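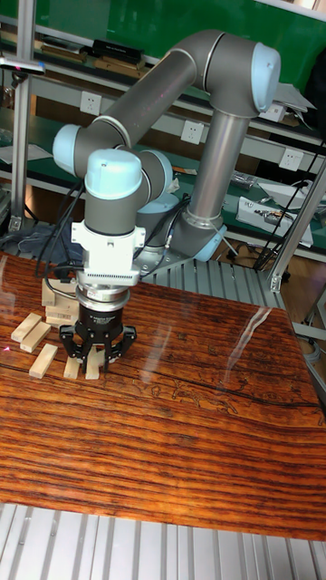 Ticket 2190: Class signup page charging twice / confirmation missing recipe packet
Status: Closed
Opened by: Wilma Michiels
Assigned to: Cristian Palomino
Site: Gristholm Cooking School, Quinlan kitchen

February 9, 2023, Wilma Michiels
Two people who signed up for the dumpling and noodle class got charged twice. Both paid by card on the website. Neither got the email with the recipe packet and the list of what to bring. The class page still says 13 spots left and that number hasn't moved since this morning. I have the order emails if you need them.

Cristian Palomino
Please forward both. Did they use the same page, or did one come in through the gift card link?

Wilma Michiels
Forwarded. Both used the regular class page. One of them is Trudy Ngata. She says the page sat there after she hit Pay, so she hit it again.

Cristian Palomino
I can repeat it. The Pay button stays active while the page waits. The wait is long because the confirmation email has to go out before the page moves on, and the email is failing on the attachment. Log says "file not found" for the recipe packet.

Heather Wihongi
I replaced the packet last night. The old one had the wrong amount of flour in the wrapper dough (430 grams, right amount is 340). I deleted the old file and uploaded the new one under a new name. Was that the problem?

Cristian Palomino
Yes. The class page points to the file by name. I renamed yours to match the old one and sent a test order. Email came through with the packet attached. The spot count dropped by one and went back up when I canceled the test.

Ksawery Olszewski
Refunded the second charge on both orders. They should see it in a few days, depending on the bank.

Wilma Michiels
Can you resend the packet to everyone who signed up before the change? They still have the wrong flour amount.

Cristian Palomino
Resent to all 20 on the list. One bounced, address ends in .con. Fixed it and sent again.

Cristian Palomino
Pay button now turns off after the first click. Tested on the laptop at the front desk and on my phone. The Bulla kitchen uses the same page setup, so I made the change there too. Its December classes had one double charge that was written up as customer error. Ksawery, please check that one.

Ksawery Olszewski
Checked. Same thing. Refunded.

Heather Wihongi
For next time, do I upload over the old file?

Cristian Palomino
Yes, same name, choose Replace. Don't delete first. Closing.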